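Asset Labels: Frequently Asked Questions
06/05/2026
15 shares | 4 comments

Which items need a label?

Any item with a replacement value above 300 dollars, and any item that leaves the building regardless of value. Consumables are excluded. Spare parts are labeled only after they are fitted.

Who issues the numbers?

Numbers are issued from the Flistesa register by Nurhan Tekin. Do not reserve numbers in advance or assign them in blocks to a department. A number is issued once and stays retired after the item is disposed of.

Why is there a printed number if the label already has a code?

The code is for the scanner and the number is for people. Scanners fail, batteries run down, and a number can be read out over the phone. Both must be present on every label. Handwritten numbers are accepted for 15 days as a temporary measure.
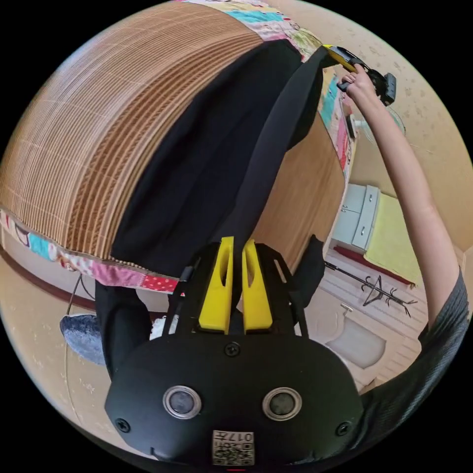 White label with two codes and a printed number.

Which label stock should I order?

White polyester with a permanent adhesive for indoor equipment. Paper stock is not accepted. For items that are cleaned with solvent, order the laminated version from Frerichs and allow extra time for delivery. Minimum order is 40 sheets.

How do I prepare the surface?

Wipe with isopropyl alcohol and let it dry. Apply from one edge to the other with firm pressure. Wait 24 hours before cleaning the item again - the adhesive does not reach full strength before then. Textured plastic holds a label poorly, so look for a smooth area first.

Where on the item should the label go? 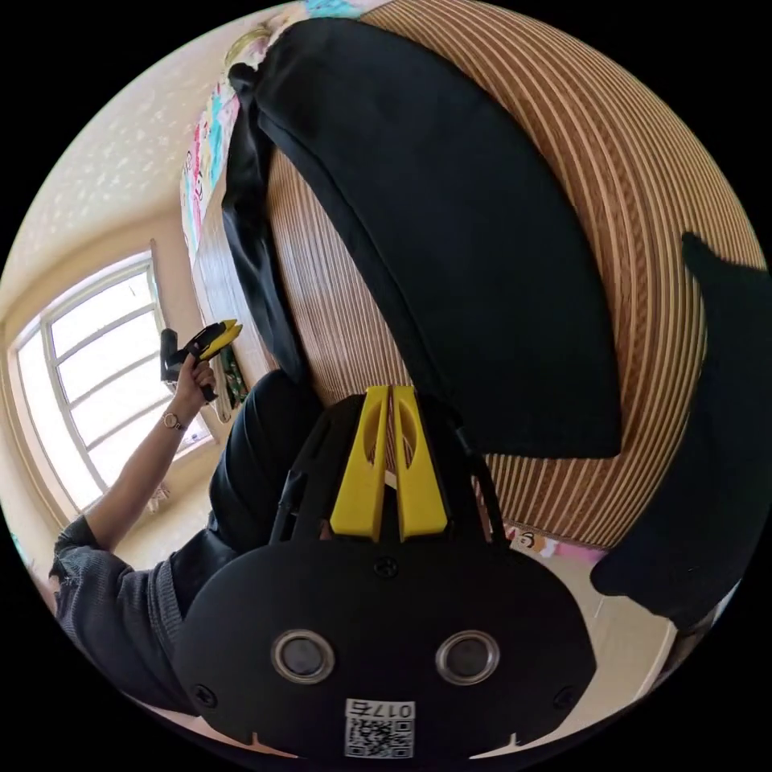

Placement is decided by the person who registers the item, and it is recorded in the location field so that the next person can find the label without turning everything over. Keep it on a part that is not normally replaced. Covers and battery doors are poor choices. Stay clear of screw heads, vents and lenses. The white label here sits centered beneath the two round lenses, near the bottom edge of the housing, with the screws well away from it. Its number is upside down from this side, which makes no difference to a scanner but slows down anyone reading by eye. Decide which way the item is usually viewed before peeling the backing.

The label will not scan. What now?

Clean it, then try again at an angle to reduce glare. If it still fails, type the number into Plorkura by hand and report the label as damaged. A replacement carries the same number. Remove the old label completely before applying the new one.

How often is the register checked?

Once a year, in September. Items not found within 90 days of the check are marked as missing. Corrections go to Emiliano Jaramillo, with the number in the subject line.

4 comments | Share this page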